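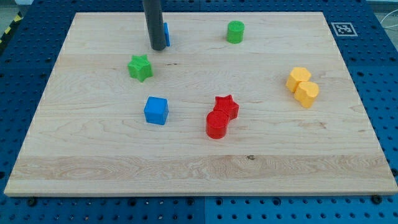 Coloured blocks on a maple board.

I went to the public meeting about the new Hundach heritage centre, and came away with a tote bag and more doubts than I took in. The hall was full, the model under its perspex lid was lovely, and the man from Dönmez, the architects, used the word "gateway" so often I stopped listening to the bits in between.

They say it will draw 87 visitors a day, all year. The town museum we already have managed 959 people in the whole of last year, and that was with the school trips. I asked where the 87 came from and was told it was "modelled". Modelled on what? Another town, with a railway station, as I found out over the tea urn.

Grethe Juhl, who chairs the appeal, spoke well about her grandmother's letters and the families who came up the Ena valley with next to nothing. I don't doubt a word of it. I'd like those letters kept somewhere dry. But a strongroom and a decent reading table would do that, and I can't see why it needs a café and a roof terrace as well.

Then there's the money. Nearly 100 households have pledged so far, which got a round of applause. Pledged, mind – I put my own name down for the church bells once and they never did ask me for it.

The groundbreaking is meant to be in September. There'll be a brass band and somebody important with a shovel. I'll go, I expect, and I'll ask again who pays for the heating.

We use cookies to improve your visit. Accept all | Manage settings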